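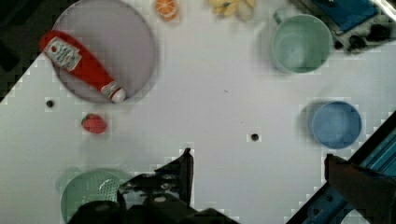

Priter, a maker of packaged meals and sauces, will offer 100 paid training places this summer to adults who want to start a career in food production, warehouse work or equipment maintenance. The program begins in July at the company's plant in Pirihi and is open to people with no experience in the industry. Trainees will learn how a product moves from the kitchen to the store shelf, and the first lessons use items most people already know from home, such as a plate, a halved orange and a bottle of ketchup with its printed label. Later lessons take place on the production floor.

The program lasts 10 weeks. Trainees are paid from the first day and work alongside a Priter employee for the full period. Those who finish will receive a certificate of completion and an interview for any open job at the plant that matches their training.

Priter is running the program with Brosteck, a job placement firm, which will take applications, carry out first interviews and stay in contact with trainees after they finish. Velura, the company that runs the shuttle service between downtown and the industrial park, will carry trainees free of charge on all of its routes.

"We have had jobs sitting open for months at a time, mostly on the maintenance side," said Declan Kereama, plant manager at Priter. "People apply, they see a list of requirements, and they drop out before we get to talk to them. We would like to hire people who are willing to learn and then teach them the job ourselves."

A smaller version of the program ran last year. The company received 163 applications for that round and could accept only a small share of them. Applicants who were turned down last year may apply again, and their earlier application will not count against them.

Trainees will choose one of the tracks when they apply:

Food production. Covers food safety, weighing and mixing, filling lines, cleaning between batches and record keeping. Trainees in this track will take the food handler test in the fourth week. Priter pays the test fee.

Warehouse and shipping. Covers receiving, stock rotation, order picking, pallet building and cold storage. Forklift training is included for those who are 18 or older and pass a safety check.

Equipment maintenance. Covers basic electrical work, belts and bearings, lubrication, lockout procedures and reading a work order. This track has the fewest places and includes two evenings a week of classroom work, starting at 5:30 p.m.

All trainees attend the same first week, which covers plant safety, hygiene rules, pay and scheduling. Work boots, hairnets and coats are provided. Boots may be kept at the end of the program.
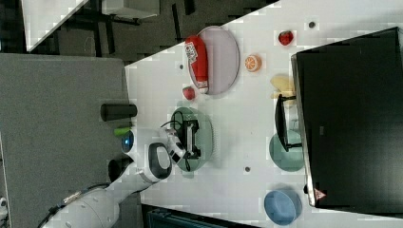
Do trainees have to work for Priter after the program ends?

Trainees are free to take a job anywhere, and there is nothing to pay back if they do. Brosteck will also share openings from other employers in the area with anyone who completes the training.

Each trainee who completes all 10 weeks will receive a bonus of $2,000, paid with the final check. Trainees who miss days for illness or a family emergency can make up the time during the two weeks after the program closes and will still receive the bonus.

"The most common questions we get are about rides and child care," said Piyumi Paul, who manages the program for Brosteck. "The shuttle takes care of the first one for a lot of people. On child care, we can't pay for it, but we can place parents on a shift that fits the hours they already have covered – that has to be asked for on the application, so please fill in that box."

Day shift trainees will work from 7 a.m. to 3:30 p.m. A later shift, from 2 p.m. to 10:30 p.m., is available in the food production and warehouse tracks only. The last Velura shuttle leaves the plant gate at 10:50 p.m.

Applicants must be at least 18 by the first day of the program and be allowed to work in the United States. A high school diploma is not required. Applicants for the equipment maintenance track will take a short math test, covering fractions, decimals and units of measure. Practice sheets are available from Brosteck on request.

People with a past conviction may apply. Kereama said each application will be read in full before any background check is made, and that the plant has hired people with records in the past.

Applications can be picked up at the Brosteck office or at the front desk of the Priter plant, and completed forms may be returned to either location. Interviews will be held at the Brosteck office, with evening times available for people who work during the day. Applicants should bring a photo ID. A resume is welcome but not needed.

Priter will hold an open house at the plant before applications close, with tours of the filling line and the warehouse. Visitors must wear closed shoes and leave jewelry at home or in the lockers at the entrance. Children under 12 can't go on the production floor – they may wait in the break room with an adult.

Media requests about the program should go to Piyumi Paul at Brosteck. Requests to film or take pictures inside the plant should go to Declan Kereama at Priter.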